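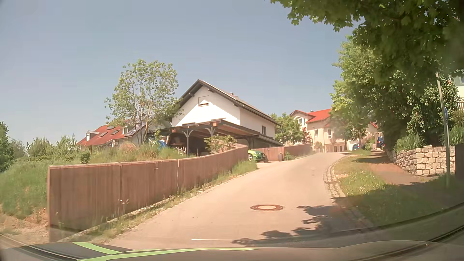
Slide 1. The hill, right-hand bend, brown wall on the left.

Talk notes: Getting a boxer ready over 12 weeks
Coaches' evening, Brastarmont gym. 7:00 p.m. start, finish by 8:00, questions after.

Leave slide 1 up while people find seats. Say hello, say my name, say I run the conditioning side at Brastarmont and Irja Aaltonen runs the boxing side. I don't teach anyone to throw a hook. If there are hook questions, Irja is in the second row.

Opening
Tonight covers one camp, start to finish. The boxer is Efe Nwachukwu, super lightweight, eight-round bout at the Daltia hall in January. Efe has said I can use his training log. I won't put his weights on screen, only what we did and in what order.

Ask for a show of hands: who has had a fighter arrive at fight week already tired? Wait for it. Most hands will go up.

Slide 2. The calendar
We counted back from the bout. Weeks 12 to 9 were general work. Weeks 8 to 4 were the hard block. Weeks 3 and 2 were sharper and shorter. The last week was very little.

Point out that sparring drives this calendar. Roadwork and weights get moved to fit the sparring. When I started coaching I did it the other way around and had people turning up to spar with dead legs. Irja put a stop to that.

Slide 3. Roadwork
Two easy runs a week, one hill session, all through the hard block. Easy means he can talk the whole way. Efe did not like this. He thought easy running was wasted running and kept speeding up. We had him run with Helmi Mäkelä, who is patient and will not be hurried, and that fixed it.

Hill session: 200 meters up at a strong pace, walk back down, repeat. We started at four and built to 12. Stop the session when the stride gets short and the shoulders come up. I would take eight good ones over 12 ugly ones. Shoes matter less than people think, but check them for wear at the heel.

Somebody will ask about long runs. Longest was one hour, early on, twice. After week 8 we dropped it.

Slide 4. Sparring
Hand to Irja here if she wants it. If not, cover these points:
- Three sessions a week at the peak, down to two, then one.
- Last hard spar 12 days before the bout.
- Partners picked for the opponent. The opponent was a tall southpaw, so Valtteri Ojala came over from Tonness for most of it.
- A doctor's clearance after any knockdown in the gym, and no sparring until it comes. We had none in this camp, but the rule is on the wall.
- Headgear and 16-ounce gloves throughout.

Mention that we kept a notebook by the ring with one line per round. Efe found it useful in the last week because he could see he had stopped backing up in straight lines.

Slide 5. Strength work
Short and dull. Two sessions a week, 40 minutes each. Trap bar deadlift, split squat, row, a press, some neck work, medicine ball throws. Keep reps low. We never chased soreness. In the last two weeks one session only, half the sets.

Skip the table on this slide if running late. It is in the handout.

Slide 6. Food and weight
Be careful here. I am not a dietitian and I should say so. Akinola did the meal plan and could not come tonight. What I can say is that Efe started camp closer to the limit than he ever had, and that made everything else easier. On the hard days the plan never went under 3000 calories. On rest days it was 2000 to begin with, and he was flat and bad-tempered on it, so Akinola raised it in the second week.

No saunas, no sweat suits. If anybody wants to argue for them, take it up afterward over coffee.

Slide 7. What went wrong
Give this one proper time.

Week 6, Efe had a cold and trained through two days of it without telling us. He lost most of the following week. We now ask every boxer the same three questions at the door: sleep, appetite, anything sore.

Week 5, his right hand was bruised. Bag work went to left hand only, and we swapped in footwork drills. The jab got better for it.

Week 3, I scheduled a hill session the morning after sparring. My mistake. He did five and I sent him home.

Slide 8. Fight week
Light pads, skipping, one short run, a lot of sitting around. Tell the boxer ahead of time that he will feel restless. Teemu Karppinen, working the corner as cut man, met us at the hall in the afternoon and we walked the ring together. Check the canvas, the ropes and the stool. Write down who carries what into the corner.

Result: Efe won on points. Irja had it six rounds to two. He faded a little in the seventh, and I think the lost week shows there.

Questions
Likely ones: how to adapt this for amateurs (shorter bouts, so fewer hills and more short rounds on the pads), how to adapt it for people with full-time jobs (drop one strength session first, keep the sleep), and what the gym charges for camp (ask at the desk).

Handouts are on the table by the door. Sign-in sheet has to go back to Helmi before she locks up.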